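Import Duties on Small Orders: Your Questions, My Best Answers

Posted 2024-08-17 | Filed under: Trade & Tariffs, Small Business, FAQ

I run Pelstead, a little import shop that brings in kitchen and table goods, and ever since I wrote about my fight over a customs bill my inbox has been full of the same handful of questions. So I'm putting the answers in one place! I'm a shopkeeper and no lawyer, so please check anything expensive with a licensed broker before you bet your rent on it.

Who pays a tariff, the country or me?

You do, if you're the importer of record. I get this one more than any other. The government charges the duty when the goods come in, and the bill lands on whoever is bringing them in (me, in my case). Sometimes a supplier will knock a bit off the price to keep your business. Mine at Wirnari did that once and then very politely never did it again.

So do you pass it on to customers?

Partly. On my last big order the extra duty came to $298, and I spread most of it over the whole shelf and swallowed the rest. I know shops that put a separate "tariff charge" line on the receipt. I tried it for a month and spent the entire month talking politics at the register, so I quit.

How do I find out the rate for my product?

You need the tariff code first, and then the country of origin. The code is where people go wrong. Two things that look like the same product to you and me can sit under different headings depending on what they're made of, and the rates can be miles apart. You can ask customs for a ruling in writing, and if you're going to bring in the same item over and over, do it. It's dull, but you'll sleep.

Does it count as made in the country I bought it from?

Not always! Origin is generally about where the thing was made or where it was last changed in a big way, and the warehouse it shipped from has nothing to do with it. I bought a batch through Barbieri thinking I'd dodged a tariff, and the paperwork came back with a completely different country on it. My fault for not asking.

Should I stock up before a new tariff kicks in?

Everybody does, which is why freight gets silly right before a deadline. I ordered 100 cases early last November and saved on duty, then paid a good chunk of it back in storage. Run the numbers with storage in them. If your goods go stale or go out of fashion, I'd leave it alone. 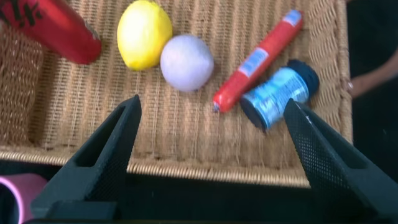 Can a small business get an exclusion?

Sometimes, when there's an open process for it. You usually have to show that you can't get the item elsewhere, and the forms ask for a lot of detail. I filled one out over a weekend, 14 pages with the attachments, and got turned down. A friend with a duller product got hers approved, so go figure. It cost me nothing but time and I'd try again.

Do you think tariffs are a good idea?

Oh boy. I think some factories here really do get hurt by dumped goods, and I'd like them to have a fair shot. I also think rules that change every few weeks are murder on a shop with one employee and a cat. Give me a rate I don't love and leave it there for two years, and I can plan around it.

Does writing to my representative do anything?

I've written twice. The first time I got a form letter. The second time I put in my own invoices and a short note on what I'd had to cancel, and a staffer called and asked decent questions for 40 minutes. Use your own numbers and keep it to a page.

Comments (3)

evadska_fan: The origin thing got me too. I sell Evadska enamel and had to redo a whole season of labels. Wish I'd read this in the spring.

porchlight77: Disagree on the receipt line. My customers like seeing it. Maybe yours are just chattier than mine.

mugs_and_more: Is there a deadline on asking for a refund if you used the wrong code? I think I overpaid on two shipments.

We use cookies to remember your settings and see which pages get read. By continuing to browse, you agree to our cookie policy. Accept | Manage choices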